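Does a Bigger Plate Make You Eat More?
Term project report, Food and Habits course
Hanne Leinonen and Nikola Kalinowski

Why we picked this

Most people have heard that if you want to eat less, you should buy smaller plates. Our textbook repeats it, and so does the poster in the Plikbridge cafeteria. We wanted to know how good the evidence was before we believed it. After this project we believe it less than we did.

What we did

The cafeteria switched from its old plates to wider ones in November. Kerttu Ikonen, who runs the kitchen, let us weigh the leftover food and gave us her serving records. We got usable records for 267 lunches on the old plates and 617 on the new ones. The groups are uneven, and we could not fix that. We also asked diners to fill in a short form about how hungry they were when they sat down.

What we found

People took slightly more food on the wide plates. They also left more of it behind. Once we subtracted the leftovers, the difference was too small for us to call it anything. On soup days there was no difference at all, as you would expect, and we took those days out.

The forms were not much help. People who said they were "very hungry" ate more, whatever plate they had. Nine forms were blank except for complaints about the potatoes.

Problems

The menu changed in the same month as the plates. So did the weather. Our teacher, Erzsébet Hegedűs, pointed out that a new plate may make people act differently for a week or two just by being new, and we have no way to rule that out. We also never measured the rim. A wide plate with a broad rim may hold no more food than a narrow plate without one, and the poster says nothing about this. We would want to see the flat part measured in any study before trusting its numbers.

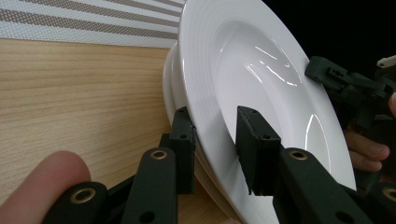
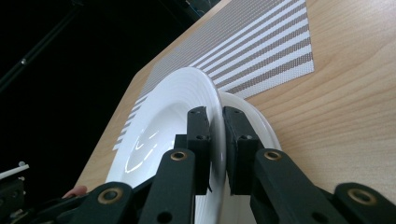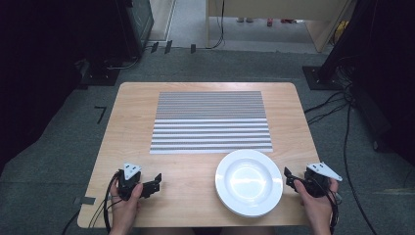 Figures 1 to 3. White plates and dishes with broad rims and a central well.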